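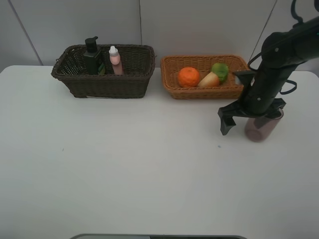 Home Organization for Beginners, Handout 4: Sorting by Basket
Notes by Trudy Sheehan

Okay, quick recap before we get going. Last time we talked about surfaces, and how anything left out on one starts attracting friends. (Glenys Howells, your hallway shelf story has stayed with me.) Today is containers, and I mean the plain open kind, baskets you can see into and reach into without moving a lid.

My rule is one basket, one family. Bathroom things live together, kitchen things live together, and they don't visit. I keep pump bottles and droppers in the deeper basket and produce in the shallow one. Bottles want high sides so they can lean a bit and not go over. Fruit wants low sides, or you forget the lime at the bottom until it's a small brown rock. I have done this more than once!

Picking the basket
Measure the shelf first, then go shopping. Sneha Kashyap bought a gorgeous one for her bathroom, 16 inches long, for a shelf that was 11. It's now holding mittens.
Dark for one family and light for the other works really well if you share a house. People will follow a color long after they've stopped reading labels.
Woven is fine for both. For bottles, put a saucer or a bit of oilcloth in the bottom to catch drips, and shake the crumbs and leaves out of the produce one every week or so.

Loading it
Tall things go in first, standing up, with the labels facing you. Then the small bottles next to them. Produce goes in a single layer if you can manage it, and please take the stickers off before it goes in, they end up all over the weave otherwise.

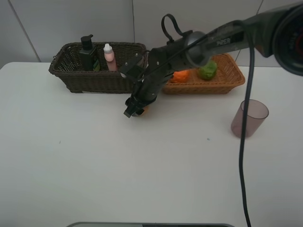 Bottles in the dark basket, orange and green food shapes in the light one.

If you want to practice with kids, play food is great for this. Mix everything up on the table and let them send each piece home, one at a time. Emília Štefanec does it with her two and sets a timer for 10 minutes, which she says is the only reason anyone joins in.

For next time
Choose one messy surface at home and sort it into two families, no more. Write down whatever doesn't fit either one and bring the list. We'll start with those, and then go on to drawers (bring a tape measure if you own one, I only have the two).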